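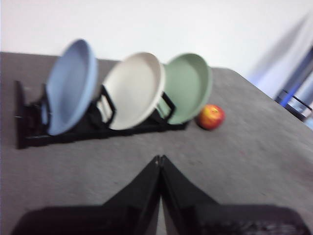 Ticket 300 – kitchen, 2nd floor, Skekelby house
Category: fixtures / small items
Status: open, waiting on part
Opened: 16 December 2022

Reported: dish rack slides when loaded, plates lean too far back. Third complaint since September. Tenants have been laying plates flat on a tea towel instead, which means nothing dries and the towel stinks.

Rack is the black plastic one, Mekonnen, bought with the rest of the kitchen stuff for the Rirnilham flats. No tray under it.

Tried so far:

Wiped table and underside of rack. Slightly better. Still moves if you put a plate in with any force.

Swapped plate order. Blue, then white, then green, one divider between each pair. They stand up fine like that. All lean the same way but they don't touch much. Loaded from the other end first and the whole thing tipped – don't do that.

Tried bowls. No good, dividers too low for them. Bowls to go upside down on a towel untill sorted.

Stick-on rubber feet, the clear ones. Two came off overnight, table was damp. Put them back on with the table dry, held for 20 minutes, then left it alone. Seems ok but haven't tested with a full load.

Left to do:

Proper feet from Temis, order 31. Says in stock, no dispatch email yet. Will chase.
Drip tray, same order. Check the length before cutting the packaging as we can't return it opened.
Fruit – can people please keep it in the bowl and not next to the rack. One apple on the table by the green plate, moved it once already. Gets washing up water on it.

Update, same day, later: second lot of feet still on. Loaded three plates, pushed the end of the rack with one finger, moved a tiny bit. Livable. Cutlery still has nowhere to go, the clip-on pot is missing and I can't find it in the cupboard under the sink or in the box from the move. If anyone has it please leave it on the side.

Question from downstairs – same rack, same problem? If yes add to this ticket, dont open a new one. I'll up the order to 2 sets of feet.

Not closing until the Temis parts are fitted. Priority low.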